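Fotelance Two-Arm Demonstration Station
Product group: Grurnura data collection equipment

The Fotelance station is supplied by Brurum to laboratories that record manipulation examples for learning systems. An operator guides both arms through each placement task – joint positions, hand commands and head camera video are stored together as one episode.

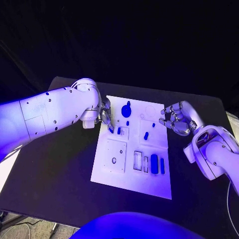
Two-arm station with white task board and blue test pieces.

The standard license covers 48 task layouts. Piece positions should be changed between episodes so that the recorded set includes varied starting points. Episodes are reviewed in Kettani, the companion labeling software, before export.
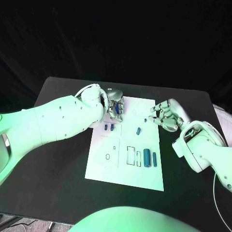
Incomplete episodes may be kept under a separate label and are left out of the default training export.

Storage: 396 hours of recording
Episodes in starter set: 292
Order code: FL-237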